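Jelell Bench Kit for Rack Handling: what's in it and how to budget for it

Posted by Hugo Ibarra, 2 May 2024
Category: Benches and practice equipment
Ships from: Ostville
Availability: in stock, allow 11 working days

I get a lot of mail from people who want a robot arm working on server gear and have no idea what to put on the purchase request besides the arm. I was one of those people! So I'm going to go through the kit the way I'd explain it over coffee, including the parts you may already have in a closet and shouldn't buy from us.

The Jelell kit is everything around the arm. You get the short open rack, the base plate, the bracket for the end of the arm, a cable set and the planning sheets. The arm itself is not included, and neither is the equipment you mount (more on that further down, it's where you can save the most money).

Why a short rack and not a full one? Mostly floor space, and a bit of nerves. A full-height cabinet wants its own corner, it wants anchoring, and half of it is out of reach for a small arm anyway. A short rack goes on any solid table. I like open rails too, you can get at everything from the side, and when an arm comes in at a bad angle there's no door to bend.
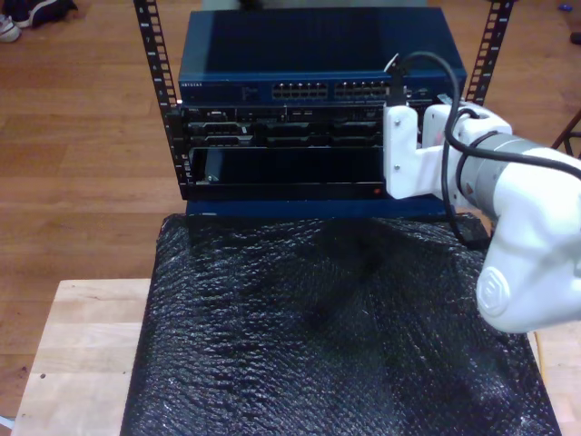

Now, the gear that goes in the rack. Please buy it used. For practice work a retired switch and an old server chassis are perfect, they have the same latches and ports and tight gaps as the expensive stuff, and you won't wince the first time something gets shoved. Samah Tazi, who handles our returns, will tell you that most of the damage she sees is to faceplates and drive latches, so get a spare chassis if you can find one cheap. I keep two.

Things people forget to put in the budget:

Something soft under the rack. Bubble wrap is fine to start with. A rubber mat is nicer and doesn't wrinkle, but start with what you have.

Cable ties and a bit of slack management. The cable that runs to the end of the arm will find every corner it can snag on. We include 20 reusable ties and I'd still order more.

Screws and cage nuts. Check the hole type on your rails before you order! Square holes and threaded holes take different hardware, and I have a drawer full of the wrong ones.

Somebody's time. Setting up the bench took me two afternoons, and then we kept fiddling with it until October.

Which version do you need? The Jin is the basic one, with a fixed bracket and two screws to mount it. It's good for pushing, steadying and simple insertion work, and it's what I use. The Ostadar adds an adjustable bracket and a second base plate so you can swap loaded racks without unbolting anything. If you have one person and one arm, get the Jin. If two teams are sharing a bench, go for the Ostadar, you'll be glad you did.

Both fit standard 19 inch equipment. Neither is meant for live production hardware, so please don't try it on the rack that runs your email.

Lead times for the bracket depend on your arm, so send us the make and model with the order. Britta Schmieder answers the quote requests and she'll send back a drawing to check before anything gets cut. Quotes are free and good for 20 days.

Related: spare brackets, base plates, cable tie packs, planning sheets (download)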